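The union got its table, the casuals got nothing

Posted July 2019

Another state government, another "landmark compact" with the unions. You'll have seen the press conference. Premier in hard hat, union officials in a row behind her, everyone grinning. The Kellodwood depot deal, six years, signed and sealed before most of the people who work there had read page one.

I'm not anti-union. Was a delegate myself once, at a bottling plant, did the unpaid hours and the awful barbecues. So spare me the emails. What I'm against is a deal where the government gets quiet, the union office gets members, and the people on the floor get a pamphlet.

Look at what's in it. Preferred status on every maintenance contract the depot lets. Payroll deductions turned on by default for new starters, with an opt-out form you have to ask for. A training fund, run jointly, paid for by ratepayers and taxpayers, audited by, well, have a look and tell me, because I couldn't find it. And a consultation clause so wide you could park a bus in it.

Now look at what isn't. 128 labour hire workers at Kellodwood, most of them through Skiteck, some of them there longer than the permanents they stand beside. Not one line about converting them. There was a line in the April draft. Clause 37. I have the draft. It's gone in the final and the numbering just closes up over the hole like it was never there.

Ask the union why and you get "staged approach". Ask the minister's office and you get "ongoing dialogue". Same speechwriter, probably.
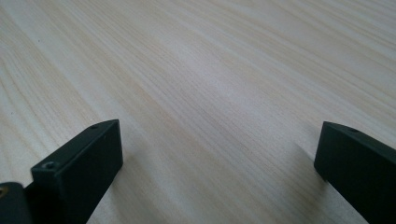 The old line about unions was that they got working people a seat at the table. Fair enough, and for a long time it was true. My dad got sick leave that way. But who's sitting there now? Officials who'll be candidates in a couple of years, talking to ministers who used to be officials. Put a casual from the Skiteck roster in front of them and I doubt they'd know what to say. It's a nice bare tabletop, pale wood, lovely grain, and there's nothing on it for the person doing nights on a four hour minimum. That's the deal in one go.

And it isn't just Kellodwood. Rácz, the catering outfit, went through the same thing when it took over the hospital kitchens. Big announcement, preferred partner, the lot. Membership went up. Wages for the kitchen hands went up by less than the dues. I spoke to a woman there who worked it out on the back of a roster, she was going backwards each fortnight and had a free drink bottle to show for it.

The defenders say be patient. Government's friendly now, they say, take the win, push for more next time. Except friendly governments are when you're meant to push. If you can't get clause 37 out of a premier who owes you her preselection, when exactly are you going to get it? From the other mob? Good luck.

The other mob, by the way, are no better on this. Their whole response was a media release saying the deal was bad for business. Vollness, which lost its cleaning contract under the new rules, got three paragraphs of sympathy. The casuals got none there either. Funny how thats the one thing both sides can agree on.

The bit that really gets me is the vote. There are 1108 people on the depot's books all up, counting the hire workers, and the hire workers weren't balloted. Not eligible, apparently, because they're not employed by the depot. They just work there. So the agreement that sets how their shifts get cut, who gets called first, who gets the public holidays, went through without them. The union could have asked for an advisory vote at least. It didn't ask.

So what would I want? Put the clause back. Twelve months on site, you get offered a permanent job, done. Make the deductions opt-in like any other subscription. Publish the training fund accounts every quarter where anyone can read them. None of this is radical, half of it is in the union's own policy book from definately not that long ago.

The regulations go before the upper house after the winter break. There's a submissions page on the parliament site, bit of a pain to find, look under the industrial relations inquiry. If you've worked labour hire at Kellodwood or anywhere like it, write something. Two paragraphs will do. They have to publish it.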